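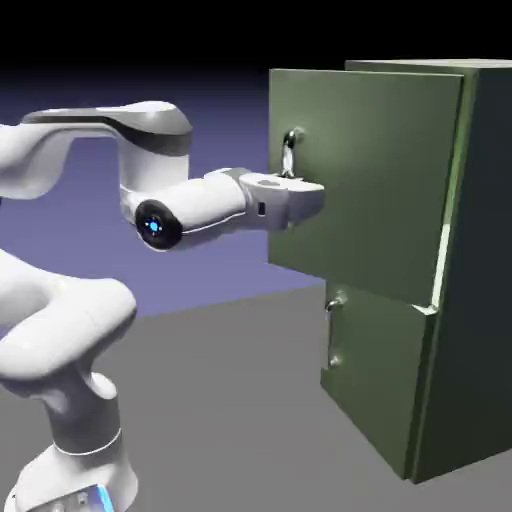

mamer_fan
Hi all, first post after a long time of reading! I've been collecting demos in sim for the cabinet opening task and I'd love some opinions before I go any further. The plan was a set of 177, and I have 42 so far, all driven by hand in the Wike simulator, mostly on Friday evenings with a big pot of tea. My trouble is what to do with the ones where the fingers land low, like the green cabinet, where they're pressed on the upper door just under the silver handle and the door is only slightly ajar. Do I keep those, or toss them and record again?

undport_dan
Welcome! I'd toss them. The policy will copy whatever you feed it, and if you feed it fingers on a flat panel it will happily go poking at flat panels all day long. I kept 15 sloppy ones in my drawer set last June and I was sorry for weeks.

slowgripper
I'm going to disagree with that, in a friendly way. If every demo goes straight to the handle, the arm never learns what to do when it arrives a little off — and it will arrive a little off. I'd keep them as long as you recover and finish the pull in the same episode. If you quit and reset halfway, then sure, out they go.

undport_dan
Fair, but then tag them. Mixing them in with no label is what got me.

mamer_fan
Thank you both, this is so helpful. I do recover in most of them, though I hadn't thought about tags at all. Does Birutness have a field for that, or do people just put it in the episode name?

slowgripper
There's a notes field in the export. I use 2 tags, "clean" and "recovery", and filter when I load. Also, move the cabinet a bit between episodes if you aren't already!

mamer_fan
I was not already, oh dear. Back to the tea and the controller, then. I'll post the success rates once the first training run is done.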